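Last updated: January
Print this page | E-mail this page

Gathering examples at the sink -- speaker notes, Misaki Ikeda

Start with the setup. Tanabe is our sink task at Hustonmont. Each example is one full try, recorded start to end. We have 224 so far.
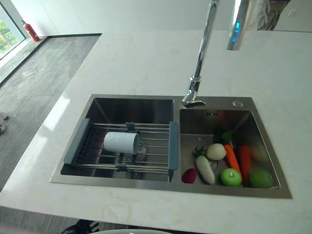
Cup on the rack, produce in the right bowl.

Pause. Say that we change the item on the rack and leave the rest much the same. Takumi wanted more change per try -- mention it, move on.
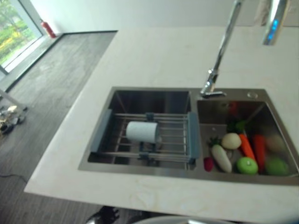
Paper towel roll on the rack.

Next, the wrist view. The head view misses finger contact, so we save both.

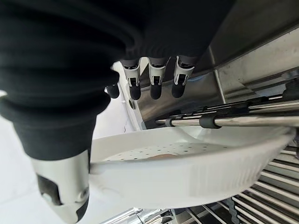 Vol. 9, No. 3

Point to the thumb on the white plastic. Bad grips stay in the set, with a label. Hiyori takes questions on labels.

2 comments | 9 shares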